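シミュレータでグリッパーを2種類比べた

3月に入ってから、夜の時間を使って平行グリッパーの比較をしている。実機を動かす前に、シミュレータ上で指の形と制御の設定をある程度絞っておくのが目的だ。今回はその途中経過のメモ。

比べたのはSteltexの標準ハンドと、Kaloloraのハンドの2つ。どちらも2本指で、アームとコントローラの設定は共通にした。環境はPodwoodというシーン集から取ってきたものを少し直して使っている。床の板目や奥の机は最初から入っていたもので、物理計算には関係しない。描画が重くなるので消そうかとも思ったが、カメラ画像を使う段階で背景があったほうがよいので残した。

課題は仕分け。マットの上のブロックをつかみ、3つに仕切られた青いトレイに入れる。トレイには六角ナットや平たいブロックも置いてあり、空いている区画を選ばないといけない。

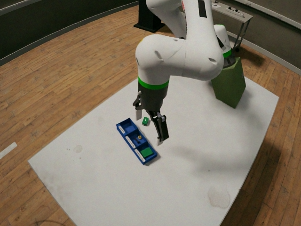 試行回数と結果

試行は全部で3,304回。初期位置は毎回乱数で変えた。半分ずつを2つのハンドに割り当て、失敗したものはログを残して後から見直せるようにした。失敗は合計494回で、思っていたより多い。

内訳を見ると、Steltexのほうは降下中に指先がブロックの角に当たり、向きがずれるケースが目立つ。指の開き幅に余裕がないので、手首の角度が少し違うだけで当たる。開き幅を最大にすると減るが、今度はトレイの仕切りに指が触れる。

Kaloloraのほうは、つかむところまでは安定している。問題は離すときで、接触パッドの摩擦係数を高くしすぎると、開いた瞬間にブロックが片側の指に引きずられる。0.8ではだめで、0.6まで下げたら落ち着いた。実物のパッドがどちらに近いかはまだ測っていない。

コントローラの周期

最初は位置制御だけで閉じていたが、ブロックに触れてからも目標幅まで押し込もうとして、接触計算が暴れた。Tülin Toprakさんに相談したところ、力の上限を先に決めてから速度を調整したほうが早いと言われ、その順番でやり直した。上限は8Nにした。ブロックにはこれで足りるが、ナットは滑ることがある。

シミュレーションの刻み幅も半分にしてみた。結果はほとんど変わらず、計算時間だけが延びたので元に戻した。

カメラ

固定カメラは斜め上から1台。前腕がマットに影を落とすため、色のしきい値でブロックを拾う方法だと影の中で取りこぼす。明度を使わず色相だけで見るように変えた。手首カメラも付けたいが、Kurodaのマウントのモデルがまだ手元の形式に変換できていない。メッシュの原点がずれているようで、読み込むとカメラが手首の内側に入る。

次はナットだけを対象にして同じ比較をする。設定ファイルは整理してから置く予定。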